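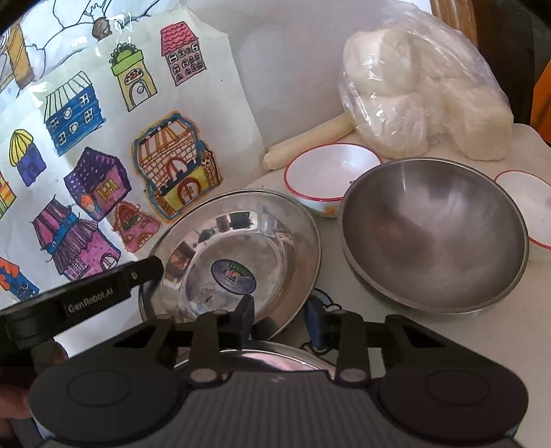
[Bakehouse-list] Re: Stainless or enamel for bulk proving?

List: Murkwood Bread and Dough list
Date: December 2024
In reply to: Stainless or enamel for bulk proving?

> We are replacing the bowls in the Jodari teaching kitchen and have
> money for one material only. At present there is a mix: deep
> stainless mixing bowls, a few steel plates and white enamel bowls
> with a red rim. The enamel is liked by the people who use it, but
> two pieces have chipped since September. Does the material make any
> measurable difference to the dough, or is it purely a matter of
> wear? Also, is it acceptable to hold portioned dough in bags and use
> the bowls only for mixing? We do this already and the results seem
> even enough.
>
> Second question. Several of the new steel plates still have the
> maker's sticker on the base. What takes it off without scratching?

Taking the questions in order.

1. Material

For the dough itself the difference is small. Wall thickness and starting temperature matter more than whether the surface is steel or enamel. Enamel on a steel core is normally heavier for the same diameter, so it takes longer to come to room temperature if it has been kept in a cold cupboard. A thin stainless bowl follows the room quickly in both directions. If your kitchen is draughty, cover the stainless and keep it off a stone worktop.

Dough releases slightly more cleanly from sound enamel than from brushed steel. On a polished surface I can find no difference worth recording.

2. Shape

This has more effect than the material. A deep bowl supports a slack dough and makes it easier to judge the rise. A plate with a wide rim is of no use for proving, but it is convenient for weighing out and for resting a bagged portion while the next is tied. I would keep the plates whatever you decide about the bowls.

Buy mixing bowls with a rolled rim. A plain cut edge is uncomfortable when the bowl is held against the body, and it tears film.

3. Chipping

Withdraw any enamel piece with a chip on the inside. Chips on the outer wall or the rim are less urgent, but the exposed steel will rust if it is left to drain upside down on a wet cloth. Stacking is the usual cause. If enamel must be nested, put a folded cloth between each pair, and do not nest steel inside it.

4. Bags

Acceptable, with these limits:

- Oil the inside of the bag lightly.
- Leave room for the dough to double, and press the air out before tying.
- Tie at the top of the bag, not against the dough.
- Label before filling. Pens do not write on an oiled bag.
- Lay the bags flat in a single layer until they are cold.

Bagged portions chill faster than the same dough left in one bowl, so a batch split this way may lag behind your usual timings. Allow about 9 hours in the refrigerator for a plain white dough before the first check.

5. Stickers

Warm the base from the other side with hot water, peel slowly from one corner, then rub the residue with cooking oil and leave it for a few minutes. Wash twice with detergent. Do not use a scouring pad on a polished plate. Remove stickers before first use, including those on the underside, as the adhesive hardens with heat.

If only one material can be bought, I would buy stainless and use up the sound enamel for serving and for dry ingredients. The Awad kitchen went the same way and has had no reason to change back.

What diameter are the present mixing bowls? The original message did not say, and it affects how many will fit on your shelves.

--
Murkwood Bread and Dough list
Please trim quoted text when replying.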